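Can a machine put the laundry away yet?

Wirkstead forum > Home and workshop > Automation

mathis_h

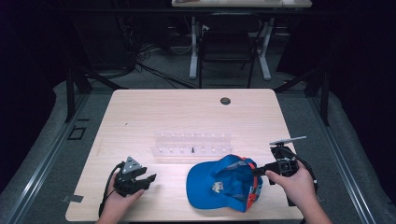

I run a small alterations shop and would pay good money for something that sorts and folds overnight. Flat things like towels I can believe. My doubt is with anything that has a shape, such as the blue baseball cap on the table, lying with its lining up and a gripper tip pushed in against the inner band. You have to hold a cap like that without crushing it, turn it over and set it down the right way up. Is any machine doing this for paying customers?

Rollcombe
No. We looked at one for towels at work in April. It managed them if they were fed in square. Pillowcases jammed it.

M. Tefera
Depends what you call doing it. Arms have packed boxes in our stockroom for 3 years and they rarely stop. Same box every time, mind.

mathis_h
Same box every time is my point. I get 100 different things in a week.

nanna.juhl
I think you're both too gloomy. Cloth was hopeless five years ago and it's a lot better now. I'd say a shop your size could have something useful by 2024.

Rollcombe
Useful for what though? If I have to stand next to it I may as well fold.

nanna.juhl
Sorting by colour, for a start. It needn't fold to save you an hour.

M. Tefera
Agree on sorting. Don't agree on 2024. Price alone will stop it.

LeGoff
Does anyone know how they cope with stiff brims? Ours get bent even when people stack them.

mathis_h
Badly, I'd guess. I'd settle for sorting if the price was right. What did the towel one cost, Rollcombe?

Rollcombe
They wouldn't say without a site visit.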